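Steaming and Plating Buns with an Electric Steamer

Kyei Community Kitchen, Practical Guide 58
Prepared by Efua Kpodo. Reviewed August 6, 2024.

This guide sets out the standard procedure for steaming plain white buns in a tabletop electric steamer. It is intended for persons using the Kyei practice kitchen, but the same steps apply in any household with similar equipment.

What you will need

An electric steamer with a perforated tray and a lid
Four plain buns, chilled or frozen
Drinking water
A round plate
A dry cloth or oven mitt
Tongs with smooth tips

Preparing the work area

Place the steamer on a level, heat-safe table, well away from the edge. Leave clear space on both sides so that the lid can be set down flat on one side and the plate can stand on the other. Route the power cord behind the appliance. Recipe screens, papers and personal items should be kept on a separate surface, where steam and drips will not reach them.

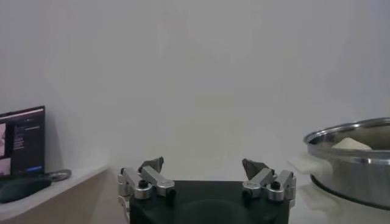
Before adding water, confirm that the base is switched off. Fill to the marked line and no higher; water that touches the tray will make the bottoms of the buns soggy. Seat the steel basket firmly on the base and check that it does not rock.

Steaming

1. Cut small squares of baking paper and place one under each bun. Paper may be omitted if the tray has been lightly oiled.

2. Arrange the buns on the tray with two finger-widths between them. They swell as they heat and will stick together if crowded.

3. Put on the lid and turn the dial to the steam setting. Chilled buns require eight minutes from the first visible steam. Frozen buns require 14.

4. Switch off the steamer and wait two minutes before opening. A sudden drop in temperature may cause the surface to wrinkle – this does not affect the taste.

5. Lift the lid by its handle, tilting the far edge up first so that steam escapes away from the face. Let the water run off into the pot, then lay the lid flat on the table.

Transferring the buns

Hold each bun gently by its sides and raise it straight up from the tray. Pressing hard will leave dents. Set the buns on the plate with a little space between them, and do not stack them while hot.

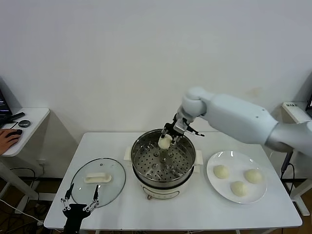
Three buns on the plate and a fourth held above the steamer tray.

Serve promptly. Buns that are not eaten within two hours should be wrapped and refrigerated.

Cleaning

Unplug the base and allow it to cool fully. Empty the remaining water, wash the tray and lid in warm soapy water, and wipe the base with a damp cloth. The base must never be immersed. Report loose handles or damaged cords to Keegan Ormsby in Room 211.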